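Home | Reviews | Club News | Build Notes | Contact

Print this page | E-mail to a friend

The Katiyar two-finger gripper kit, after a season with our students
Posted 2019-07-24 by Ildikó Hegedűs

I have been meaning to write this one up since spring, and several of you have asked me at pickup whether the Katiyar kit is worth the money, so let me finally sit down with a cup of tea and do it properly. Our club has had ours on the arm for the whole of the cloth-folding project, and I've grown very fond of it, faults and all.

The kit costs $149 and comes flat in a box with the fingers, the drive, a bag of screws and a manual of 187 pages. Please don't let the manual scare you! Most of it is the same chapters over again in other languages, and the part you need is short and nicely drawn. Our group put it together over three evenings, and one of those was mostly spent arguing about cable routing (Brijesh Dwivedi, who teaches the older kids, won that argument – he was right, the cable should go around the back).

What I like best is the shape of the fingers. They're wide, plain blocks lower down and taper toward the tips, so the students can get at a fold without the whole hand leaning on the rest of the cloth. Closing them gently took a good deal of fiddling in the settings, and I do wish there were a simple dial for it. Chathurika wrote us a little program with a soft close and a firm close, and after that even our newest members could run a practice round by themselves.

Now for the grumbles. The rated load is 450 grams, plenty for cloth, but the teams who wanted to move water bottles were pretty disappointed. The screws are tiny and the box holds no spares. And the fingers pick up scuffs along the ridges, so if you like your gear to look new, you'll be sighing a lot. We also tried the Prallov gripper for a bit – a sturdier thing and a quieter one, but too chunky at the tips for the kind of folding we do.

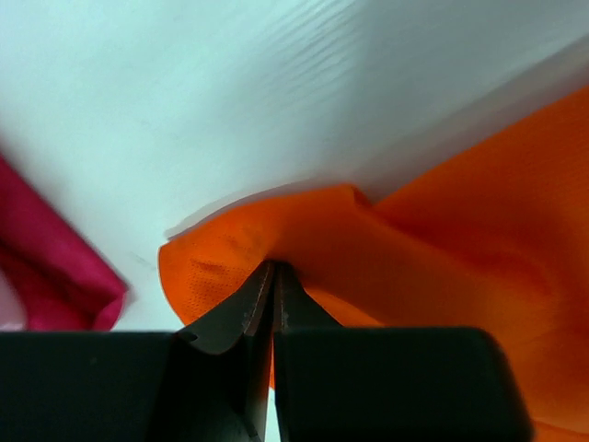 CLASSROOM & CLUB GEAR: Grippers and Hands

Bright cloth has been a great help with all this, by the way. Orange and magenta show up so well on a pale surface that the students can judge where the fingertips are meeting the fabric, and they stop calling out "is it on yet?" across the room. I'd buy the Katiyar again for a folding or sorting project, and I'd order a bag of screws the same day. If your club mostly lifts heavy things, save up for something stronger.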